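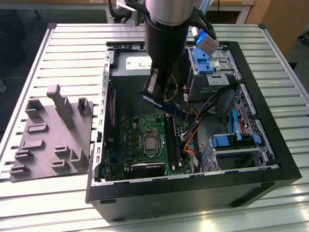
Memory step, tower on its side, second module on its way to the board.

Dundilby tower parts set

README

Reference photos and notes for the desktop tower used in the Dundilby parts set. Maintained by Ashton McPhee. Last revised in March.

Contents
photos/ – 400 stills, JPEG
notes/ – one text file per step
parts.csv – part names and locations

Steps
The set has five steps: side panel, memory, graphics card, drives, cables. Memory has the most photos.

Part names
"Module" means a stick of RAM. "Cage" means the metal drive housing, and "latch" is the blue plastic release on it. Power supply leads and SATA cables are listed separately.

Known problems
29 stills have no entry in parts.csv. Labels on the power supply and graphics card were not transcribed. Notes for step 3 use the old part names – fix pending.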